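The packing bench, measured properly

Most small sellers buy a printer first, then scales, then a bench to put them on. The order should be reversed. Height, depth and the position of the scanner govern how long each parcel takes, and they are difficult to change once the cables have been run and the shelving is up.

For this feature we looked at the parcel bench used by Renness, a mail-order supplier of sewing patterns and trimmings in Wuststead. The firm sent out 2,220 parcels in October, nearly all of them in plastic mailers. Cartons make up the remainder and are dealt with at a separate table.

Mailers and cartons

A carton is an easy object for a fixed scanner. It has six flat faces, it stays where it is put, and the label lies at a known height. A mailer has none of these properties. Its contents slide to one end, the film creases, and a label stuck on while the bag was flat will bend as soon as the bag is lifted. A crease running along the bars of a barcode does little harm if part of each bar remains readable. A crease that hides several whole bars will usually cause the read to fail.

Renness made two changes to deal with this. The contents are now squared up before the bag is sealed, and the label goes on the fuller half, where the film is under slight tension. Labels had previously been placed near the flap, which is the slackest part of the bag. In a trial of 2,000 mailers labelled the new way, 19 had to be scanned a second time. The firm kept no equivalent figure for the old method, so the improvement cannot be stated as a percentage.

Air is the other difficulty. A bag sealed with air in it will rock on the platform and will not stack. Pressing it out takes a second or two and should be done with the palm, starting at the closed end and working towards the flap.

The infeed side

Bags arrive at the bench in a tote. Rigid plastic totes with ribbed walls are preferable to cardboard trays, which soften at the corners and begin to catch on the bags. The tote should stand on the same surface as the scanner, or on a stand of equal height. Where it stands on the floor, every parcel involves a bend, and the person at the bench will begin taking out three or four at once and piling them beside the platform. The pile then becomes a second, unplanned queue.

Totes should not be filled above the rim. A deep tote packed to the top compresses the lower bags and folds their labels. Renness fills to two thirds.

The scanning position

An overhead scanner reads a fixed area, so the parcel has to be laid within it, label upwards. The instruction to do this belongs on the scanner itself, at eye level or a little below, and in the language of the people using it. A notice on the wall behind the bench will be read once.

Guide marks along the edges of the platform are useful for cartons, where they give a quick check on length and width. With mailers they serve mainly to show where the middle is. An overhanging corner of film does not matter provided the label is flat and inside the reading area. 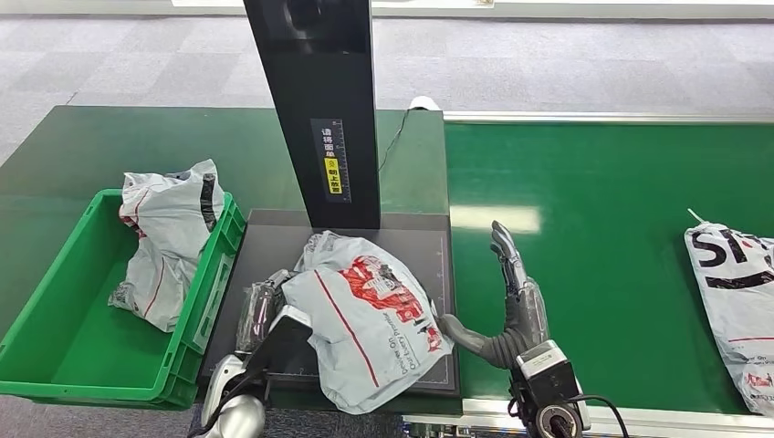

Cables need more attention than they generally get. A loose cable lying across the bench will be caught by a bag sooner or later, and the connector normally gives way before the cable does. A clip at the rear edge and a second clip at the table leg are enough. Power and data should leave the bench on the side away from the tote.

The outfeed side

A short belt is worth having where one person scans and another sorts. Where the same person does both, a sloping chute into a cage costs far less and needs no maintenance. If a belt is fitted, its surface should be level with the platform or slightly lower, so that a bag can be slid across without lifting. A raised lip at the join will catch the flap of a mailer.

Floor covering is often overlooked. Low-pile carpet is quiet and kinder to stand on than bare concrete, but paper dust and strips of label backing collect in it, and wheeled cages are harder to push. Renness laid carpet throughout and vacuums on Monday before the first collection.

Cost

The Renness bench, with table, scanner, belt and fitting, came to £3,814. The supplier was Ulteck. The belt was the largest single item and the one the firm says it would leave out if starting again at its present volume. The totes were already in the building.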